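Jean Dalgleish has run the alterations and mending counter in Midarlow for most of her working life. We spoke in February, before she opened.

She takes in about 300 pieces a year. "Hems, mostly," she says. "People buy long and hope."

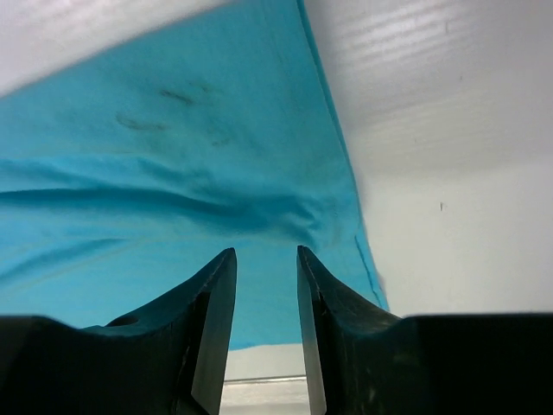

Her first question is always what the cloth has been through. Sun, bleach and hot dryers all weaken thread before they weaken fabric. She checks the stitching near the border first, and on a bright blue piece with a thin, darker hem line like this one, a skipped stitch is easy to spot.

She learned from Gilles Sabatier, who paid her by the piece.

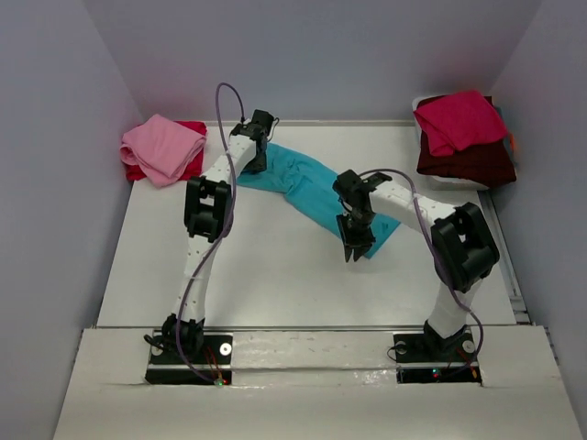

"Gilles hated a small table," she says. He wanted the whole garment supported, so its weight never pulled on the seam. Turquoise laid corner to corner on a white top would have suited him – he liked to see where the cloth ended.

Prices have gone up once in 3 years. 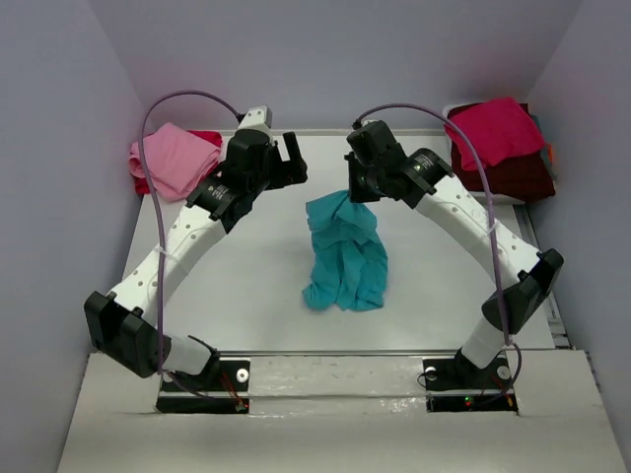

A plain hem is still the cheapest job. Linings cost more, and she turns down leather.

"I send leather to Blandine Deschamps," she says. "She has the machine for it."
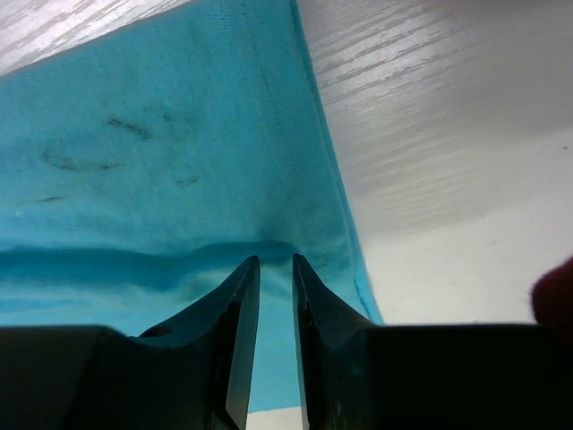
## On stains

"Tell me what it is before you wash it," she says. "I can't always fix it, but I can patch over it."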